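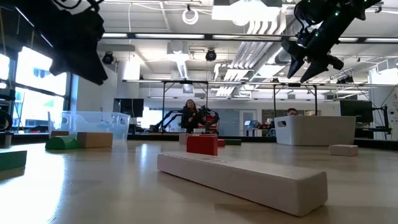 Bloques de madera sobre una de las mesas, con la caja transparente y la cesta blanca detrás.

Llevaba desde enero queriendo ir a la jornada de puertas abiertas de Butora y este año por fin me apunté a tiempo (la entrada es gratis, pero hay que reservar y vuela). Fue el 31 de julio, con un calor de los que pegan las sandalias al suelo, así que imaginad mi alegría al entrar y notar el fresquito.

Lo primero que hice, claro, fue irme a la mesa de los bloques. ¡Es que me pierden! Había piezas rojas, verdes, un par de color madera sin pintar y una blanca larguísima con unas letras muy flojitas impresas encima que no conseguí leer ni acercando la nariz. Mi favorita, el arco verde de medio cilindro. De pequeña yo tenía uno parecido y servía para todo: puente, túnel, cuna de muñeca y, una temporada, tope de la puerta de mi cuarto.

En la visita nos contaron que Gristeo, el taller de donde salen los juegos, empezó en 1926 haciendo cajas para fruta y que los bloques vinieron después, con los recortes que sobraban. El catálogo actual tiene 154 piezas distintas y yo, que me creía medio experta, conocía cuatro formas mal contadas. También nos dejaron oler la madera recién lijada (la gente se reía, pero todo el mundo olió).

Lo que más me gustó fue que se podía tocar. Estuve un buen rato probando a levantar una torre con la pieza blanca larga de base y se me cayó dos veces — culpa mía, me empeño en poner el arco arriba. Luego hay que recoger, y ahí me salió la vena ordenada: yo en casa los guardo en una caja transparente, porque si no veo lo que hay dentro no juego. Mi hermana es más de cesta y lo echa todo revuelto. Seguimos sin ponernos de acuerdo.

De la tienda me llevé el juego pequeño, el Futik, por 20 euros. El grande, el Nyaga, se me iba de presupuesto y tampoco tengo dónde meterlo. Si vais, id por la mañana y llevad agua, que la máquina del vestíbulo no daba cambio.

Archivado en: Escapadas, Juguetes de madera, Puertas abiertas

3 comentarios

lunaydado
¡Yo también soy de caja transparente! ¿Sabes si el Futik trae arcos?

tresmigas
Fuimos el año pasado y mis hijos no querían irse. Lo del aparcamiento, fatal, lo dejamos a 600 metros y al sol.

la autora
@lunaydado trae dos, uno grande y uno chiquitín. ¡Ya los he estrenado!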